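Llevábamos cuatro noches en el garaje y Aarne Pitkänen seguía hablándole al brazo como si fuera un gato. «Baja, Kirkar, bonito, baja». Yo le decía que Kirkar solo entendía de coordenadas, pero él erre que erre (y bueno, vale, yo también le daba las buenas noches).

El plan era facilísimo cuando lo contamos en el bar: montar un robot en casa que desarmara ordenadores viejos pieza por pieza. Vaughn Van Dusen nos apostó 800 coronas a que no sacábamos ni un tornillo. ¡Ni un tornillo! Aarne le dio la mano antes de que yo pudiera dejar la cerveza en la mesa.

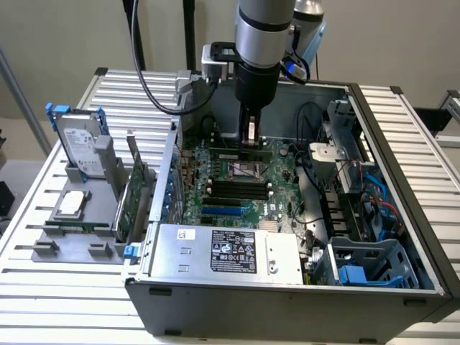
Kirkar sobre la placa, con el disco duro, el procesador y la memoria en la bandeja.

Vaughn se presentó el viernes con el abrigo puesto, por si la cosa duraba poco. Miró la bandeja, miró la pinza y preguntó cuál de los dos había metido mano.

—Pregúntale a él —dijo Aarne, señalando el brazo.

Le di a la tecla. La pinza bajó despacito, tan despacito que me dio tiempo a arrepentirme de todo, del garaje, de la apuesta, de los 30 correos a la tienda de Irkberg... y se paró. Vaughn ya se estaba riendo. Entonces se oyó un clic, pequeñísimo, y Aarne me apretó el brazo tan fuerte que grité.

Vaughn se quitó el abrigo y pidió una silla.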